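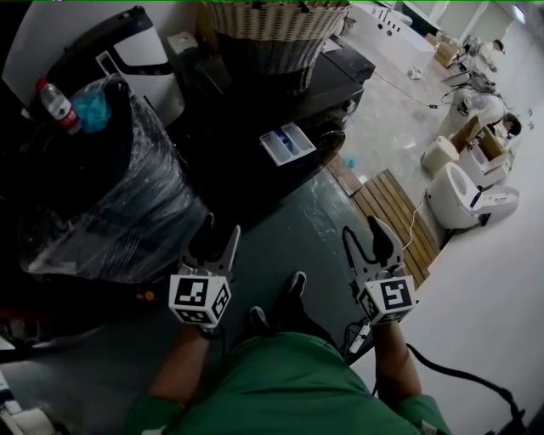
Zwei Handgreifer im Einsatz, vorne die schwarze Waschmaschine mit offenem Waschmittelfach

Start | Projekte | Berichte | Termine | Kontakt

Zwischenbericht an die Ilmont-Förderung, 23.9.19

Hallo zusammen,

diesmal geht es bei mir fast nur ums Geld, also holt euch ruhig einen Kaffee! Von den bewilligten Mitteln für Handgreifer sind fast 3.000 Euro ausgegeben, der Rest ist verplant. Das erste Paar von Simanjuntak läuft bei uns jeden Tag, und ich bin ehrlich begeistert, wie gut man damit in der Hand zurechtkommt (nach einer Stunde merke ich allerdings die Unterarme).

Bis jetzt haben wir 108 Durchgänge an Haushaltsgeräten, geplant waren für diesen Abschnitt weniger. Kamran Khosravi hat die Angebote für das zweite Paar eingeholt: Ivlow will 226 Euro mehr als Simanjuntak, liefert dafür aber in neun Tagen und legt Ersatzbacken dazu. Ich würde Ivlow nehmen, Kamran ist noch unentschieden.

Was im Antrag fehlte, sind Kabelbrücken. Bei uns liegen Kabel quer über den Betonboden, und wer auf die Greifer schaut, schaut eben nicht auf seine Füße. Die würde ich gern aus dem Posten „Kleinmaterial“ bezahlen, wenn das für euch passt? Den Roboterarm selbst bestellen wir erst im November, vorher möchte ich noch die Leihkonditionen von Netside sehen.

Gebt mir wegen Ivlow bitte kurz Bescheid!

2 Kommentare | 9-mal geteilt

Kontakt | Impressum | Nach oben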